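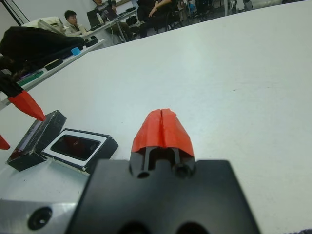
Six weeks of closing lids

I have worked the packing bench at Kermani since before it had a kettle. The job, for anyone lucky enough not to have had it, is small black boxes. You put the thing in, you close the lid, you pass it along. On a good shift I did 400 of them and went home with thumbs like old erasers.

In May we got the arms. Two of them, white table, red fingertips. The project had a proper name, Tikamgate, after the street our first office was on, but somebody in packing wrote Sadness on the whiteboard and that's what everyone calls it now, including, last time I was in the room, the people who pay for it.

What I do these days is show Sadness how to close a box. Then I watch it have a go. Then I put the box back where it started, lid open, and we do it again. My title went from "packer" to "process operator," which came with a new badge and no new money.

I expected to hate it more. My thumbs are better. I sit down, which at fifty-three I regard as a perk on the level of a company car. And there's a strange vanity in being the one who knows. I had never thought about how I close a lid until Manouchehr Bahrami from engineering asked me which finger goes first, and I had to close one very slowly to find out. (Left. I hold the back with the left and then bring the front down. Twenty years and I couldn't have told you.) He wrote it down as if I'd said something clever.

What I miss is the talking. Six of us used to stand along that bench, and you could get through a divorce, a recipe and most of a ball game before lunch. Now people sit at laptops, and a person at a laptop looks busy even when they're buying shoes, so you leave them alone. Two of the old bench moved over to the Rosgate building to do returns. They say it's fine. They also say it has windows, so I don't know how hard I should be feeling sorry for them.

My best run with Sadness is 124 boxes in a shift – I'd have been sent home for that in the old days. Management says the number isn't the point yet. They say "yet" a lot. I asked what happens to me when it is the point, and was told there would be other boxes.

Meanwhile I've claimed the good chair, and I take my full 30 minutes at noon. The kettle is still ours.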